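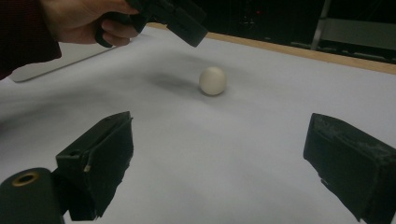 The Brodetti hand gripper is what we reach for when a customer wants to compare finger shapes before bolting anything to an arm. You squeeze the trigger loop, the fingers close, and your wrist does the job of a very expensive robot. Our bench test starts with a small round object on a plain white tabletop, off-white on white, which is rude to the fingers and ruder to the camera. Flat fingers have to meet it on center or it leaves.

Finger sets
Brodetti Standard: flat black pads, two screws per finger. Scuffs early, then stays that way.
Clakora Soft: kinder to fruit, vague about small parts.
Drerico Narrow: good in bins, fussy about angle.

Jaw opening on the Standard set is 57 mm. We rate the linkage for 2,000 cycles between checks - squeeze it more than that in a week and we'd like to hear about your week.

Ships with 3 spare pads and a hex key you already own. Lead time is 16 days. Maldonado controller mount sold separately, back in stock in July.

Page updated April 21, 2020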